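Tide offset for the Noso landing, kayak approach from the east side

fluke_and_paddle
Does anyone have a current offset for the landing on the east side of Noso? The club sheet says to add 35 minutes to the Damgaard gauge for high water. In October I was off the beach at what should have been slack and still had a steady set to the north, enough that I had to ferry across the last stretch.

kelpline
The club sheet was worked out before the sandbar moved. Hedvika Procházka did the original numbers and she wrote at the time that they were good for neaps only. On springs the channel behind the seal rocks keeps draining well after the gauge turns. I use 50 minutes and have had no trouble.

H. Overgaard
50 is too much. High water and slack are two different events there, and the sheet gives only the first. The gauge offset is still close to 35. What changed is the lag between high water and the current turning. If you fold both into one number you will be right on some days and badly wrong on others.

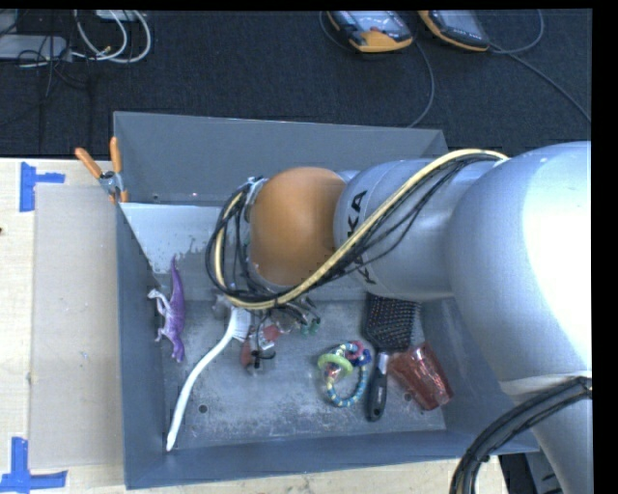 Bin on the bench, arm reaching in from the right.

I have logged the turn at the landing on 3 trips, all springs. The lag was longer each time than the old guide says, but the spread is too wide to publish a figure. More readings on neaps would help.

kelpline
Hanne, I don't disagree in theory, but most people reading the sheet want one time to leave the ramp. Two columns will get misread.

H. Overgaard
Then print only the slack column. Nobody needs high water to the minute on a steep beach.

esotine_dave
You do if you are leaving boats on it. The upper ledge goes under on a big spring and the cobble below it shifts.
Also, stay outside the Esotine rocks if the cormorants are on the nests. The inside passage saves roughly 1000 yards and flushes the whole colony.

fluke_and_paddle
I was outside, so that adds to my crossing time but shouldn't affect the set. Wind was light from the southwest. Would surface drift account for it?

H. Overgaard
Not in light wind. Did you correct the gauge for daylight time?

fluke_and_paddle
Yes, checked twice. I have the track saved on Flukeso, number 2458, if anyone wants to look at the drift angle.

kelpline
Looked at it. The angle opens up right where the bar ends - that's the channel draining. I still say 50.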